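Small Shelves and Desk Book Stands: Gallery

Home | Workshop | Gallery | Lending Shelf | Visit

This page collects the small shelves and book stands made in the Piswood workshop at Pliltbridge, along with the books that have ended up on and around them. The stands are meant for a desk or table. They hold a few paperbacks each and don't need to be fixed to a wall. Most are cut from short boards left over from larger jobs.

The gallery was last updated on 16/08/2019. New pieces go at the bottom of each section. If a piece has been sold or given away, the entry stays up and the word "gone" is added to the end of it.

Sizes are not listed for every piece. Anything marked "plan available" can be copied from the sheets in the workshop, and the cutting list for each one fits on a single page.

Zigzag stands

The zigzag is the shape we get asked for the most. The boards meet at an angle, so the books lean on a slope and stay put without a bookend. It suits mixed sizes, because a short book can sit next to a tall one and neither falls over. The drawback is that a full row of heavy hardcovers will make it tip, and for that reason later versions have a base compartment. The compartment also takes pens, cards or a pair of reading glasses.

The joints are glued and then left in clamps overnight. We tried screws on the first two and they split the ends of the boards. Finish is a thin coat of oil, wiped off after 28 minutes and repeated the next day.

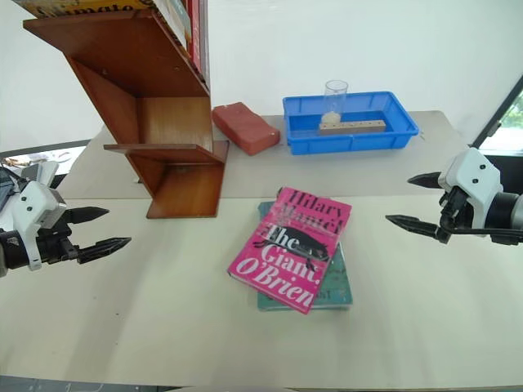 Zigzag stand in reddish-brown wood, with Hilary Mantel's "The Giant, O'Brien" on top of a teal-green paperback.

The lending shelf at Pliltbridge has 200 paperbacks and they are free to borrow. Historical novels go out faster than anything else, and short ones go faster than long ones. Return books to the table and not to the shelf, so that they can be checked for loose pages first. Books with a broken spine are put aside and repaired with white glue when there are enough of them to make an afternoon of it.

Loans are for one month. There is no fine. If you would like to keep a book, bring another one in its place.

Step shelves

The step shelf has three levels and a solid back. It was drawn up for the reading corner in the Karakaya building, where the sills are too narrow for a normal shelf. Two were made in pine and one in beech. The beech one is heavier and has not warped. The pine ones were planed again in July and are back in use. Plan available.

Box stands

A box stand is an open box with one side cut low. It takes ten to twelve paperbacks, spine up. These are the easiest to make and a good first project, with only five pieces and straight cuts throughout. The inside edges need sanding before assembly, as there is no room to get at them afterward. Plan available.

Folding rest

One piece only, made to hold a cookbook open. The hinge came from an old cabinet door and the lip along the front is a strip of dowel. It works well with large books and badly with paperbacks, which close themselves. Gone.

Wood and supplies

The offcuts come from Toltonero, who set aside a crate for us when they have one. Boards are sorted by thickness on the rack next to the door. Please put anything shorter than your hand in the kindling bin. Sandpaper and oil are on the shelf above it, and brushes should be cleaned the same day.

Asking for a stand

Leave a note in the order book with the shape you want and the width of the place it has to fit. Measure the depth too, as many windowsills are narrower than they look. Zigzag stands take two weeks and box stands take one. We don't make wall shelves or anything for outdoors.

Previous gallery: Trays and Boxes
Next gallery: Stools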